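Search products
Search
All categories

Podden Wall Paint, Matte, 400 ml tester and full tins

I started selling Podden because I got tired of repainting my own hallway. I'd tried two cheaper paints in there, and both of them went shiny wherever a coat or a bag rubbed past. Podden stays flat! It's thick stuff, a bit like yogurt when you first open the tin, so give it a proper stir and don't be tempted to thin it on the first coat.

The 400 ml tester is real paint, same as what goes in the big tins, and I always tell people to buy one before they commit. Paint it onto a big piece of card and move it from wall to wall for a few days (morning light and lamp light will give you two different colors, I promise). We have 33 shades on the shelf right now. The one I sell most of is Tunddale, a soft gray that leans warm in the evening. Yousafzai is the greener one, and Meriem Ashour, who mixes for us on weekdays, has it in her own kitchen and won't hear a word against it.

Coverage is good but I'd still plan on two coats. Leave eight hours between them, longer if your house is chilly. Use a medium roller for walls and a decent angled brush for the edges. The Fuvia brush we stock is the one I use myself, and I've had mine since before we moved the shop.

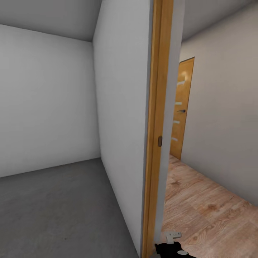

Pale grays are where I get the most questions, mostly from people who bring home a tester and then can't decide about the ceiling. My own answer is to take the same gray up and over. You get a plain seam where the back wall meets the ceiling, no fussy change of color, and the shading near the corners does the rest. A darker gray floor sits nicely under it too, even with no baseboards. If you do have baseboards, I'd go one shade lighter on those, but that's just my taste!

Item number 2722. Testers go out by regular mail, full tins by courier. Unopened tins can come back to us, but mixed colors can't, so please check the shade name twice. For trade orders ask for Atif Zaidi at the counter.

Page updated 2024-04-15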